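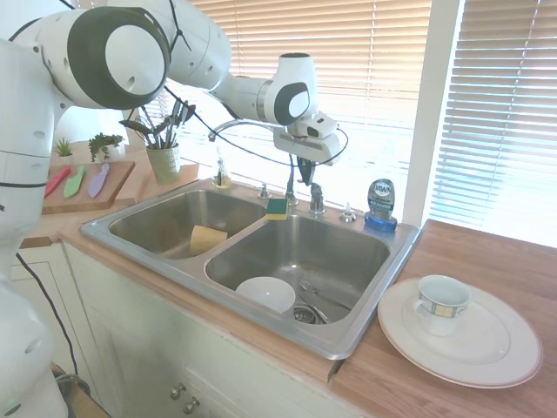 The double sink, with the two sponges in their usual places.

2020-09-26

The kitchen sink has been the subject of more correspondence to this blog than any other part of the house. Following the entry in August on the pantry shelves, several readers wrote to ask how the washing up is arranged, which products are kept at the sink, and whether a double basin is worth the space it takes from the counter. The present entry is intended to answer those questions in one place.

The sink itself is stainless steel, with a smaller basin on the left and a larger one on the right, and it is set into a light wooden countertop. It came with the house. When the kitchen was last under review, a quotation was obtained from Dhillon for a single deep basin and a new length of counter, at a total of $2366 before plumbing. The quotation was declined. The expense was one consideration, but the greater one was that a single basin must be emptied whenever a pot needs to be drained, and pasta is cooked in this household on most evenings.

The two basins have separate duties. The right basin receives whatever has come off the table: bowls, forks, knives, and the occasional saucepan. Bowls are placed upside down so that they do not collect gray water from the next person's rinsing. The left basin is reserved for rinsing and for filling the kettle, and it is the policy of the house that no dirty dish be left there overnight. Compliance with this policy has been good on weeknights and poor after company.

Two sponges are in service at any time. The plain tan-yellow sponge belongs to the left basin and is used for glasses and for wiping down the counter. The scrub sponge, green on one side and yellow on the other, is kept on the metal divider and is used for everything else. A reader asked whether the divider is a sanitary resting place. It is an improvement on the floor of the basin, where a sponge will sit in whatever water has failed to drain, and it is wiped each evening along with the rest of the steel. The scrub sponge is replaced every 9 days. The plain one lasts longer and is replaced when it begins to smell.

A wire sponge caddy made by Skamix was tried last winter. It attached to the inside of the basin with suction cups and held well for 3 weeks, after which it fell at regular intervals, usually at night. It has since been moved to the bathroom, where it holds a nail brush without incident.

With regard to soap, the household uses Dawn, and the bottle stands on its cap at the right rear corner of the sink. It is stored in this position so that the last of the soap remains within reach of the opening. There is also a chrome pump built into the rim. It was filled faithfully for the first year, and the refilling proved tiresome, as it must be done through a narrow neck with a funnel that is never in the drawer where it was left. The small clear pump bottle by the window sill is for hands. Guests are asked to use that one, and generally reach for the blue bottle anyway.

The faucet is an arched model with a tall spout, and a stockpot can be stood beneath it without tilting. This was the one improvement made to the sink since the house was purchased. It was ordered through Findstead, and the installation required 60 minutes, a second trip to the hardware store, and the removal of everything from the cabinet below. The side sprayer at the left end of the rim is from the earlier arrangement. It was retained because the alternative was an open hole in the steel.

The drain strainer deserves a separate word, as it is the item most often neglected. It is a plain round metal strainer. The household practice is to lift it out, knock it against the inside of the compost pail, rinse it under the faucet, and set it down beside the drain until the basin has been wiped. It is put back last. The order matters more than it may seem — a strainer returned too early will catch the crumbs from the wiping and must be emptied again.

The brushed finish shows water spots, and there does not appear to be a permanent remedy. A steel polish sold under the name Drillemitz was recommended by a reader and was tested over the course of a month. It produced a pleasing shine and a strong odor of oranges, and the spots returned at the same rate as before. The present method is a damp cloth along the grain of the steel, then a dry one. Baking soda is used on the bottom of the right basin when tea has been poured down it.

One question remains open. The countertop along the front of the sink receives a good deal of splashing, and the finish there has begun to look dull. It has been suggested that the section be sanded and oiled before the holidays. Readers who have oiled a wooden counter without taking the sink out first are invited to write in, particularly with regard to how long the faucet had to remain out of use.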